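Grip Release Fault: Frequently Asked Questions

14 shares | 3 comments

This page covers the grip release fault on the Stirkar home robot, which owners reported to us between August and now. It was last updated on 24th November. If your question is not answered, write to the support desk and put "grip release" in the subject line.

What is the fault?

The hand can open without being told to. It happens when the arm is stretched out low and in front of the base, and the wrist turns at the same time. A cable inside the wrist gets pulled, the hand loses its signal for a moment, and the fingers open. Whatever the robot is holding falls.

How many units are affected?

We shipped 325 units with the older wrist cable. Owners of 222 of them have already had the new cable fitted. Units with an A on the label under the base have the new cable from the factory and need no work.

Has anyone been hurt?

No injuries have been reported to us. We do have reports of broken glasses, a cracked sink and a dropped iron. The iron was off.

Why do most reports come from bathrooms?

Bathroom counters are crowded and there is little floor to turn on, so the robot reaches from one spot and twists its wrist more than it does in a kitchen. Desmond Montoya from our service team now repeats the failing reach in customers' own bathrooms, with the usual things left out on the counter. 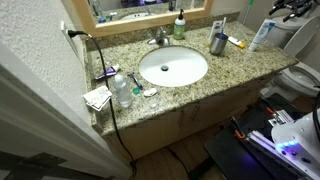 Reach check at a bathroom vanity, with the robot's base near the counter.

What about power cords?

Keep them out of the robot's reach. A cord that crosses the counter and hangs down the front of the cabinet can be caught by the arm or the base. This is a separate matter from the cable fault, but Sunita Pettigrew, who handles our incident reports, has logged two cases of a snagged cord. Unplug hair dryers and shavers and put them away before you start a bathroom task.

Can I keep using the robot until the repair?

Yes, with limits. Turn on Short Reach in the settings menu. Do not let it carry glass, razors, hot drinks or anything plugged in. Keep children and pets out of the room while the arm is moving.

What should I do if the hand opens by itself?

Press the stop button and leave the robot where it is. Do not reach under the arm. Wait 30 seconds, then switch it off at the base. Write down what it was doing and send us the log.

How long does the repair take, and who pays?

The visit takes less than a morning. We pay for the part and the labor, including on units bought secondhand.

We use cookies to remember your settings. Accept | Decline

Contact | Privacy | © Castellanos Home Robotics | Back to top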